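**Reheating rice from the night before, how long is too long**

**plistska_pete**
ok so made a giant pot of rice last night, went in the fridge maybe 4 hours after it was done cooking. wife says toss it. I grew up eating rice that sat on the stove all day. who's right

**lundgren_k**
Your wife. Rice is one of the bad ones. The spores live through the boil and then wake up while it cools. Reheating doesn't fix it either, the toxin doesn't care about your microwave.

**jmughal**
second that. toss it, rice is cheap

**andport_mel**
Eh. Been eating counter rice for thirty years, so has my whole family. Never once got sick.

**lundgren_k**
> Never once got sick

that you know of. half of what people call a 24 hour bug is leftovers

**andport_mel**
or it's a 24 hour bug

**rizwan_c**
Both of you have a point imo. Risk on any one night is low, but when it goes wrong it's a rough night. What I do: rice comes off the heat, whatever we're not eating gets spread on a sheet pan right away, thin layer, no lid. Steam goes off fast. Into a shallow box and in the fridge inside the hour. Takes me 9 minutes for a normal pot to stop steaming, I've timed it becuase I'm like that.

Same with dal and stew, anything thick. A deep pot in the fridge stays warm in the middle forever. 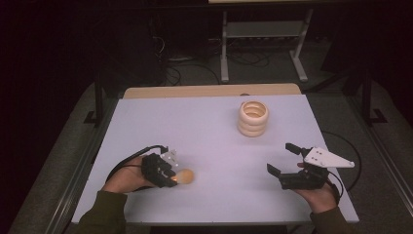
And don't stack the boxes while they're still warm. Leave a gap so the cold air gets around them. Once they're cold stack them however you want.

**plistska_pete**
sheet pan is smart. doesn't it dry out tho

**rizwan_c**
A little. Good for fried rice. For plain, splash of water when you reheat, cover it, done.

**jmughal**
ice cube on top in the microwave works too. doesn't even melt all the way, just steams it

**andport_mel**
The ice cube thing is real, I'll give you that one

**anudthorpe_dee**
Anyone just freeze it? I cook a big batch, cool it, bag it flat, freeze. Had some 221 bags go through my freezer since I started writing the date on them (yes I keep a list, leave me alone). Texture is better than fridge rice. Fridge rice goes hard on day two.

**lundgren_k**
Freezer is the right answer. Flat bags, press the air out.

**andport_mel**
freezer rice tastes like freezer. sorry

**anudthorpe_dee**
then your bags are bad or it's been in there since last June

**andport_mel**
...it may have been in there since last June

**jmughal**
Jawad here btw, Rizwan you still owe me the lemon rice recipe from the other thread

**rizwan_c**
Mr Mughal. It's in post 1469 of the weeknight thread, I put it up ages ago. Signed R. Chaudhry, unpaid librarian

**jmughal**
found it thx. do the peanuts go in before or after the mustard seeds

**rizwan_c**
After. Seeds pop first, then peanuts, low heat or they burn

**plistska_pete**
update, tossed the rice. wife is happy. making a smaller pot tonite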